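Workshop tips: getting a home robot arm to do what the software promised

Tips on planning software, simulators and cameras for anyone with a small arm on the bench. Most of these come from a winter with the Tistine kit and the Ornmont planner, plus a good deal of swearing.

Don't believe the word "automatic"

Every planner I've tried has a button that claims to set things up for you. Ornmont's is called Auto Tune. It changed 261 settings on my arm and gave me no list of which ones. Before pressing anything like it, save your settings file under a new name and put a copy on another machine. Then press the button if you must, and compare the two files line by line. I kept six of the changes.

Slow everything down first

Set the speed limit to a tenth of whatever the maker suggests. The Tistine manual says the default is safe for bench use. It may be, if your bench has nothing on it. Mine has a vice, a lamp and a mug, and the planner knew about none of them. Type in every fixed object as a box, a bit larger than life. Boxes are crude but the software copes with them far better than with fancy shapes.

Try the grip in the simulator, with the dullest object you can

Start with a plain cylinder or block. People load a teapot or a pair of scissors on the first evening and then can't tell whether the fault lies in the grip, the shape or the camera. Use one bright colour so you can see which way the thing is facing when it slides. Zoom in on the fingers and look along them from the palm side, where a crooked grip is easier to spot than from across the table.

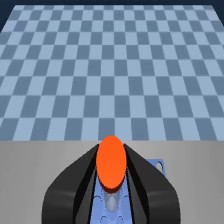
Does a good grip in the simulator mean a good grip on the bench?

It means the numbers you typed in agree with one another, and you still have to test with the real object at low speed.

Friction is the usual culprit. The Hekham simulator comes with a friction value that would let you pick up a bar of wet soap. I halved it, and my success rate on screen fell to something like the one I get in the workshop. A worse score that matches the bench is worth having.

Be rude about the scores

The Hekham page boasts of 2,146 test grasps. It doesn't say how many objects were used, or whether the same one was dropped in the same spot each time. Run your own. I did 107 over a few evenings in March, moving the object a little each go, and wrote down the failures in pencil. Nearly all of them were at the left edge of the camera's view, and a five-minute recalibration sorted most of it.

Cameras and lamps

Vision software hates a change of light. Draw the blind, use one lamp, and leave it where it is. Shiny tins are hopeless — a strip of masking tape round the middle helps. Don't pay for the "adaptive lighting" add-on from Van den Broek until you've tried the tape. I paid first.

Updates

Never update on the evening you mean to use the arm. Write the version number on the base with a paint pen, and cross it out when it changes. If an update promises "smoother motion", run your slowest saved path and watch the elbow, with a hand on the stop button.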